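# Flolel: scope control in a small browser strategy game

Group report, second-year games production module. Authors: Rhodri Ellis and Nia Morris.

## 1. Background

Flolel is a turn-based trading game played in a web browser. Each player runs a port, sets prices once a day and sends ships to other ports. The first design had one map (Brelesier), 4 ship types and no combat. The work covered by this report began when that design was already playable.

## 2. Problem

By the end of the first term the task list held 327 open items. Most had been added after playtests, often on the request of a single tester. Combat, guilds and a second map were all partly built. None could be switched on without breaking the trade code, and the daily price update had become slow enough to time out on the test server.

## 3. Method

All open items were sorted by one rule: an item stayed if the trading loop could not be completed without it. Everything else was moved to a separate list and its code removed from the main branch. Morris did the sorting. Ellis rewrote the price update so that it only recalculated ports with a change in stock.

The reduced build was then given to 40 players from the department for the whole of April. The server logged each completed trade, the ship type used and the time of the player's last action.

## 4. Results

The task list fell to a size that two people could finish. Players completed 3,019 trades over the test period, and the price update did not time out. The cheapest ship, the Powell, was used far more than the other three. We put this down to its low running cost, which was carried over from the first design and never balanced.

Requests for combat continued. They came mainly from players who had stopped trading early, so the effect of leaving combat out is not settled by this data.

## 5. Limits of the test

The players were all students and most knew at least one of the authors. No money was charged, so nothing can be said about income. The log did not record failed trades, and this should be corrected before any further test.

## 6. Further work

The second map, Trosus, is the only removed feature we would bring back.

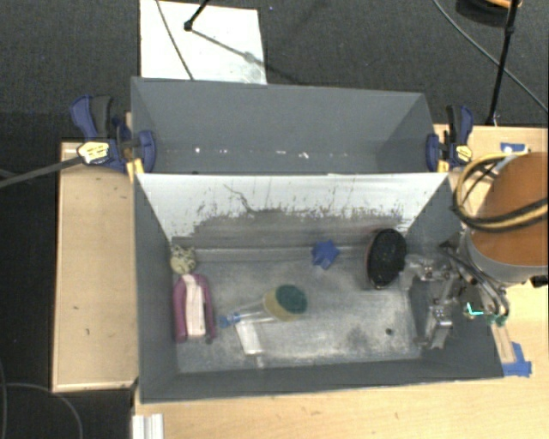

It reuses the existing trade code and needs new port data and a longer route table. Guilds would need a message system and moderation, and are left out of the plan. The Powell's running cost will be raised before Trosus is added, so that the two changes can be measured separately.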